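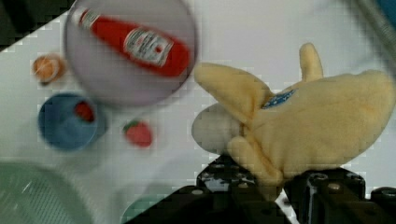 Soriano Toy Library – Frequently Asked Questions
Last updated July 12, 2026

Who can borrow?
Anyone with a kid in their life. Parents, grandparents, foster families, home daycares, the aunt who gets them every other weekend. You need a card and a phone number that works. No proof of address anymore, we dropped that.

How do I get a card?
Come in, fill out the half sheet, done. Takes a few minutes. Online form is broken again – please don't use it, those go to an inbox we can't open.

What does it cost?
Card is $27 a year. Covers the whole household. If that's a problem, ask at the desk for the waiver, one line to sign, no questions.

How many things can I take?
2 big items (ride-ons, play kitchens, train tables) plus one bag of small stuff. The bag is the bag. If it zips it counts as one.

How long can I keep them?
Three weeks. Renew once by phone or at the desk. Not if somebody's waiting on it.

What if we're late?
No fines. After a month your card gets paused till the toy comes home. Then it un-pauses, no hard feelings.

Something broke. What now?
Bring it back with all the pieces and tell us. Most things can be glued or sewn. Please don't fix it yourself, we had a bad time with superglue and a doll house. We only charge if it's lost completly, and then only what we paid.

A piece is missing.
Check the couch. Check the car. Then call. We hold a spot in the parts drawer for strays and they do turn up months later. Puzzles missing one piece still go out, marked on the lid.

How are the toys cleaned?
Hard plastic gets washed and sanitized after every loan. Wood gets wiped, never soaked. Plush goes through the machine on warm in a mesh bag, air dried, so it can be out of circulation for a couple days. Dress-up clothes same as plush.

Should I wash things before I return them?
Shake out the crumbs, wipe off anything sticky. That's plenty. No bleach, no dryer for the soft ones – they come out matted.

Can I borrow the play food?
Yes, it's the most borrowed thing we have. Goes out by the set. Ask for Set 84 if you want the big one. Mixed materials, so some of it washes and some of it wipes, there's a tag in the bag.

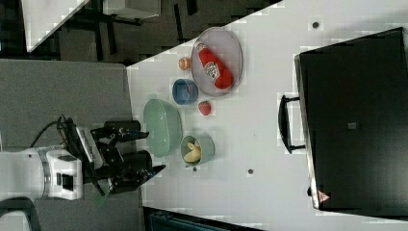

Ketchup bottle in a mesh basket.

My child still puts everything in their mouth.
Tell us the age and we'll steer you. Under three means nothing from the high shelves. Anything with button batteries has an orange dot and we won't lend it to homes with babies.

Do you have toys for kids with disabilities?
Switch toys, weighted lap pads, chunky-grip puzzles, a few adapted bikes. Bikes need a fitting first. Ask for Gheorghița Sima, she does those by appointment.

Can I reserve something?
Yes, by phone. We hold it four days. The catalog has 393 items right now and the list at the desk is more up to date then the one on this site.

Do you take donations?
Clean, complete, working. No plush from homes with smokers, sorry. No car seats, no cribs, no helmets, ever. Ask before you bring anything bigger than a laundry basket.

Birthday party kits?
Parachute, bean bags, the tunnel. Book two weeks ahead. August is already filling up. Refundable deposit, cash or check.

Where do I park?
Behind the building, enter from Zarcombe Street. The front spaces belong to the dentist and they do tow.

Is there a return bin?
Small stuff only, by the side door. Nothing with batteries in it when it's hot out. Big items come to the desk.

Can my kids play while I pick?
Sure, there's a rug and a bin of blocks. Stay with them please. Around 20 minutes if it's busy.

Who do I call about something not on here?
Helmut Hagedorn at the desk, or leave a message. Messages get checked at closing. Say your number twice, the machine is old.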